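Maysoun Hijazi has folded other people's clothes for a living, and she would like it known that most of what is written about wardrobes is rubbish.

She runs a small wardrobe-sorting business out of a rented unit behind the Rizk fabric shop, with 8 regular clients and a phone that goes off every few minutes while we talk. I had come with a notebook full of doubts about her trade. She charges $90 a visit to put things on hangers, and I own hangers.

"Fair enough," she says when I put this to her. "You own them. Are you using them?"

I was not, that week, using many of them. I said so, and she wrote something down, which I took as a sales technique.

Her method, such as it is, starts with getting everything that hangs into one place. Dresses, shirts, good trousers, the jacket from somebody's wedding. Then she puts up a short rail, hooks a few empty hangers on it and works from the pile. What goes on the rail stays in the house. What doesn't goes in a tub, and the tub goes to the car. There is no chart. I asked whether the colours of the hangers meant anything, having read in the Plinaner catalogue that blue is for work and pink is for weekends.

"They mean that's what was in the packet," she says.

The Plinaner system comes up more than once. It sells for a good deal more than a rail and a bag of hangers, and comes with a booklet I found hard going. Hijazi bought a set in February and gave the booklet a proper try with two clients. One of them rang on the Friday to ask which category a cardigan belonged to. "I said, does it matter? And she said the booklet says it matters. So I took the booklet home with me."

I asked if the whole business of sorting wasn't just a way to make people feel better about having bought too much. She didn't argue as hard as I expected. She keeps a running tally of every garment that has gone out the door in a tub, and the number stood at 1138 when we spoke. I pointed out that this says nothing about how many came back in through the same door in shopping bags. "No," she says. "I don't count those. I'd get depressed."

She is firmer on hangers. Thin ones are fine for most things, she says, and the padded ones are a waste of rail. Wire and thin plastic take up next to no room, though they do let a wide neckline slide. Her answer for a wide neck is to fold the thing and put it in a drawer. I said a drawer was where my clothes had gone wrong in the first place. She said my clothes had gone wrong on the chair.

The rail itself is a plain tube on posts with plastic feet, of the sort Karness sells flat in a box. She likes them low enough to reach without lifting your elbows past your shoulders. I have put one together and it leaned. She says they all lean if you don't push the corners home, and that people give up on that last push.

What she couldn't tell me is whether any of it lasts. She goes back to some clients after a few months and finds the rail full and the bench clear. With others the rail is holding up one damp towel. She won't put a figure on how many of each, and I did ask twice.

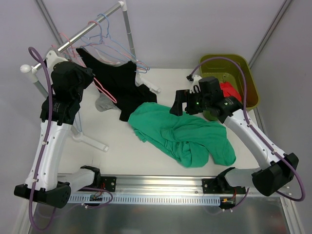 Skitgate, commenting when an earlier version of this piece went up, wasn't having any of it: a rail that size fills up in a day, the dark things end up draped half on the bench, and the tub by the door just becomes another cupboard. The same reader wanted to know why anyone would pay for hangers to be hung.

I read this out to Hijazi over the phone. She thought the part about the tub was right. Hers go to the car the same morning, before lunch, because she has seen tubs sit in hallways until the kids start taking things back out.

On the price she wouldn't budge. "Tell them to do it themselves, then," she says. "I mean it. Put up a rail, pick up the first thing on the pile and decide. If they get to the bottom, they don't need me."

I got as far as the shirts. The rail still leans a bit to the left.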